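Cahier d'atelier, local Etora
7/12/24

Reprise du rangement de la petite pièce. Objectif inchangé : une table de travail dégagée, le papier regroupé, les câbles hors du passage.

Table carrée : plateau en bois clair, une rayure ancienne, pas de jeu dans les pieds. Nettoyage au savon noir dilué, deux passages. Ne pas utiliser le produit Weltidora, il laisse un film qui accroche sous la main.

Imprimante : compteur relevé à 219 pages depuis le dernier changement de cartouche. Elle reste au sol tant que le meuble Kakness n'est pas livré. Délai annoncé : 12 jours. Prévoir une étagère de 26 cm de profondeur utile au minimum, prise mâle comprise. Stock de papier : presque 4000 feuilles, à laisser dans le couloir.

Réseau : routeur sur la petite étagère, à côté de l'imprimante. Câbles emmêlés, à reprendre entièrement. Débrancher, étiqueter aux deux bouts, rebrancher un par un. Le câble blanc qui court au sol jusqu'à la multiprise est à passer le long de la plinthe. Goulotte à commander, section à vérifier avant.

Vannerie : on garde la boîte à mouchoirs en osier et le petit panier ouvert, côte à côte vers le milieu de la table. Le panier sert de vide-poche, rien de lourd dedans.

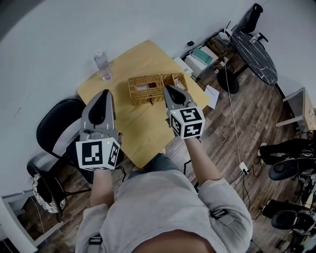 Reste la question des sièges. La chaise de bureau noire va bien à gauche de la table, mais le dossier gêne quand on veut passer avec un carton. Essayer de la tourner d'un quart. Le tabouret au coussin rond peut rester où il est.

Table ronde noire : ne pas y poser de matériel, le dessus marque facilement. Feutres sous le pied si on la déplace.

À faire : goulotte, étiquettes, relance Kakness, feuilles volantes à trier dans le classeur Joseph.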